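About Us

Hi, I'm Farah Raju, and I run Sernley, a small bookkeeping and payroll outfit for people who would much rather be doing something else. Most of our clients are bakers, dog groomers, plumbers and one very patient harp maker.

I started out in the back office of a lumber yard in Gumbridge, where the receipts came to me in a coffee can. I loved it! When the yard changed hands I took the coffee can (still have it) and three customers who had been asking for help with their taxes, and that was the whole company for the first year.
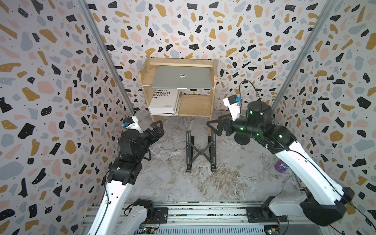

Mal-soon Jeon joined me the next March and took over payroll, thank goodness, as I had been doing it at midnight with the radio on. Then came Syahrul Lubis, who handles sales tax and will happily talk to the state on the phone for an hour. These days we look after 91 businesses between us, the biggest with 70 people on staff and the smallest with just the owner and her van.

We charge a flat monthly fee. You can call as often as you like and the meter doesn't run – I used to be scared to phone my own accountant, and I don't want anyone feeling that way about us. 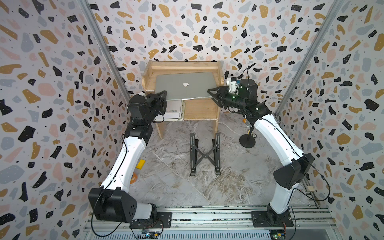 If your books are a mess, please don't tidy them up first. Send the whole pile and we'll sort it. Catch-up work for a past year starts at $200, and we'll tell you the price before we begin.

We're open Monday to Friday, nine to five, and a bit later in tax season. Ask for me or Mal-soon if you're new – Syahrul is probably on hold.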